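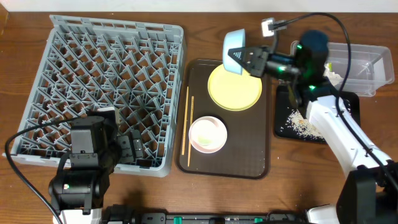
木のテーブルとグレーの水切りラック

印刷する
メールで送る

結婚式の司会を始めたきっかけを、先日の打ち合わせで新婦さんに聞かれた。その場では短く答えてしまったので、少し長めに書いておく。

もともとは会場の音響係だった。マイクの電池を替え、入場曲を流し、ケーキのあたりで音量を上げる仕事である。February、つまり2月のある披露宴で、予定していた司会者が高熱で来られなくなった。代わりを頼める人が見つからず、進行表をいちばん読み込んでいた私が立つことになった。開宴まで2時間を切っていた。

出来は良くなかった。新郎の勤め先の名前を言い直したし、乾杯の前に「ご着席ください」と言ってしまい、皆さんをもう一度立たせた。それでも帰り際に新郎のお祖母さまが来て、声が聞き取りやすかったと言ってくださった。耳が遠くて、ふだんの宴会では話の半分も分からないのだそうだ。それで翌月から話し方の教室に通った。

教室の先生はMaysoun Geageaさんという方で、日本語と英語の両方で式の司会をしていた。発声よりも原稿の直しに厳しかった。「感動的な」「素敵な」を全部消され、代わりにその二人について知っていることを書けと言われた。書けなければ聞いてこい、とも。今でも打ち合わせではこのやり方をしている。出会った場所より、ふだん何を食べているか、休みの日にどちらが先に起きるかを聞く。そのほうが原稿になる。

最初の1年は4件しか依頼がなかった。会場のJevgateが平日の小さな式を回してくれるようになり、そこから少しずつ増えた。昨年末にノートを数えたら、通算で328件になっていた。音響の仕事は3年目にやめた。両方やると、どちらの準備も夜中になる。

よく聞かれることをもう少し。

泣かないのか。泣かないが、危ないときはある。花嫁の手紙のあいだは進行表の余白を見るようにしている。

名前の読み間違いが怖くないか。怖い。主賓と乾杯の方の読みは前日にもう一度確認し、原稿には全部ひらがなで書く。「高」の字がつく名字は特に用心している。

いちばん大きかった式はTarawnehというホールでの合同披露宴で、マイクが途中で一度切れた。元音響係なので予備のある場所は分かっていた。過去の仕事が役に立ったのは、このときくらいだと思う。

ちなみに喉のために特別なことはしていない。前の晩に酒を飲まないことと、当日の朝に白湯を飲むことくらい。のど飴は滑舌が悪くなるので本番前にはなめない。

月曜日は打ち合わせを入れず、家で原稿を書いている。来月はMukanoで、親族だけの食事会の司会をする。司会が要るのかと思う人数だが、両家のお父さまがどちらも話すのが苦手らしく、間に入ってほしいとのことだった。原稿はこれから書く。

このページを印刷
友だちにメールで知らせる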